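Belgate Opens Free Meter Shelf, and I Would Love You to Borrow From It

December 25, 2022

Press contact: Angelica Marquez, Belgate Tool Library

Hello, everybody! I'm Angelica Marquez, I look after the electrical shelves at Belgate, and I get to share a bit of news that has been sitting in my drafts folder since August. Belgate is starting a free multimeter shelf. Anyone with a library card from us can come in, pick a meter and its leads, and take it home for 18 days. No deposit, no form beyond the usual one.

If you have never used a multimeter, it is a small hand-held box that tells you things about electricity – whether a battery has anything left in it, whether a fuse has blown, whether the wire inside an old lamp cord is broken somewhere you can't see. You touch two probes to two places and read the number. People buy one for a single job, put it in a drawer, and then can't find it when the next job comes along (I have done this myself, twice, and I run the shelf).

So we asked our members in Zadport and Lumanlan to look in those drawers. I was hoping for a handful. We got 100 meters! Some came in their original boxes with the booklet still folded, some came in sandwich bags, and one arrived inside a boot. I have spent most of my evenings since then at the kitchen table with a bag of fresh batteries and a very patient cat, going through them one at a time. Of the whole pile, 17 needed a part we couldn't get, and those have gone to our repair class to be taken apart.

I want to say something about the baskets, because I fought for the baskets. The first plan was a drawer with foam cutouts, one slot for each meter, very neat and very expensive. I made one out of cardboard to try it and hated it within the hour. Meters come in every shape. There are chunky ones with bumpers and skinny ones that slide right under their neighbors, and a foam slot only ever fits the meter it was cut for. A plastic basket with holes in the sides takes whatever you put in it, and you can lift it down with one hand and carry it to a bench. It also costs next to nothing and can be rinsed under the tap.
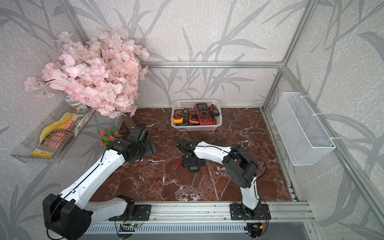
4 min read

Five meters to a basket is a nice fit, with the big red one standing up next to the small black one at the right end where you can get a hand on it. I like having the colors mixed too. A yellow-and-orange one beside a dark green one beside an orange one is easy to talk about over the counter. Members never remember a model number, but they will absolutely come back and ask for "the green one" and feel quite loyal to it.

The leads are a different story, and I'm still working on them. Red and black test leads will tangle if you so much as look away. I have tried twist ties, rubber bands, a loop of Velcro, and folding them in half and tucking the ends under. The Velcro is winning so far. If you borrow a meter, please wind the pair together loosely around your hand, put the strap on, and lay them on top. Don't wrap them tight around the meter body. It bends the wire right where it goes into the plug, and that's the spot where leads give out.

How it works

Bring your card to the front desk and ask for the meter shelf. Tell us what you want to check and we'll find you one that suits the job. Small meters are fine for batteries, toys and doorbells. The bigger ones with a rotary dial are easier to read and easier to hold, and I hand those to beginners whenever I can. Each one goes out with a red lead, a black lead and a card with the basic settings on it, printed large.

You can take up to 2 meters at once. People asked me why anybody would want a pair, and the answer is that it's lovely for learning. Put both on the same battery and see whether they agree!

Please don't use a borrowed meter on your breaker panel or on anything you would normally call an electrician for. The card says so in red, and I will say it to you at the desk as well, and probably again while you're walking out the door.

When you bring it back, switch it off. That is really my one big request. A meter left on in a basket is a flat battery for the next person.

A bit of help to get started

We are also running a beginners' hour called Ondivar, named after the street our first workshop was on. You sit down with a meter, a dead flashlight and somebody who has done it before, and you find out what's wrong with the flashlight. It's free, it's slow, and there are cookies. Kids are welcome with a grown-up. At the practice run we had a grandfather and granddaughter who went through an entire shoebox of loose batteries and sorted it into good ones and dead ones, and they were so pleased with themselves that they asked if we had another box.

Donations are still open. We would especially like spare leads, since those wear out long before the meters do, and probe tips with the little plastic caps still on. Working 9-volt batteries are always welcome. We can't take anything with a cracked case, or with bare metal showing on a lead.

Reporters and bloggers are very welcome to come by and have a go. I'm happy to talk for as long as you like about baskets – and about the rest of it too. Ask for me at the Belgate front desk, and if I'm not there, I'm in the back room looking for a black lead.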